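Workshop news | Robotics & Automation

Two-arm bench cell takes shape at Kosatcombe shared workshop

A pair of robot arms has been set up inside a white enclosure at the Kosatcombe shared workshop, where members are using them to handle small building-toy parts. The build, known in the workshop as Ondrejka, has been under way since November and is led by Gemma Hartley and Kazimír Štěpánek.

Each arm is mounted through its own rectangular cutout in a white front panel, with a horizontal aluminium rail between the panel and the tabletop. Hartley said the panel was the third version. The first two were cut from thinner sheet and flexed when both arms accelerated together, which showed up as an error at the gripper tips.

The arms share one power supply but have separate emergency stop circuits. Štěpánek wrote the control software, which runs on a second-hand desktop computer under the bench and sends both arms their targets from a single clock. An earlier arrangement used one computer per arm. The two drifted apart during longer runs and the grippers could arrive at a handover at different times. 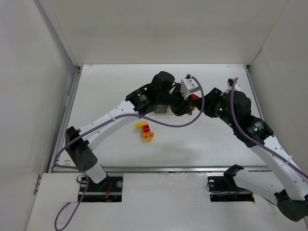
The two grippers meet over the table with a small red object between them. A toy assembly lies on the surface below.

Cable routing has taken more evenings than the software. The purple cables run outside the arms, following the white links, and have to leave enough slack for the wrists to turn. Too much slack and a loop can drag over the work. Hartley has set a limit of 60 degrees on wrist rotation for the time being and intends to raise it once new clips have been printed.

Toy parts were chosen as the test material for their low cost and consistent size. They also need a fairly accurate push to join. The group logs each attempt in a plain text file, with the part used, the starting position and the result. In the most recent logged session, 12 of 20 handovers were completed without a person stepping in. Most of the failures were put down to the part turning in the jaws as the second gripper closed.

Softer jaw pads are next on the list. Štěpánek is also rewriting the calibration routine, which at present takes 31 minutes and has to be repeated whenever either base is unbolted – a regular event while the mounts are still being adjusted.

Drawings for the front panel and the base mounts will be put in the workshop's shared folder when the current version has been measured up. Members who want to use the cell need to complete the bench induction first. Hartley runs it on request, usually from 7 pm.

Filed under: Builds, Robot arms, Members' projects

We use cookies to remember your settings and count visits to this site. By continuing to browse you agree to our use of cookies. Accept | Manage settings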